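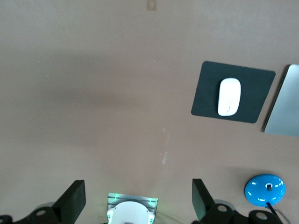
One reader of the first release wrote in to ask whether tips were folded into the hourly rates, and whether a town with two minimums in the same year would show up twice. Tips are never folded in. And yes, two rows, one for each rate!

Nuvdale Local Wage Floors

A plain table of minimum hourly pay in 123 towns and counties, Utell and Makach included. I love how much you can do with a file this small — sort it by rate and the whole map starts to make sense.

Files
floors.csv: one row per place per rate
notes.csv: small-employer and youth rates, with the wording of each local rule

Columns
place, county, rate, start_month, covers, source

Known gaps
Agbeko changed its rule in March and only the new rate is in so far. For 30 places the source column points to a scanned notice, so typos are possible.

Fixes are very welcome, even tiny ones! Open an issue with the place name and a link to the notice, and it will go into the next release.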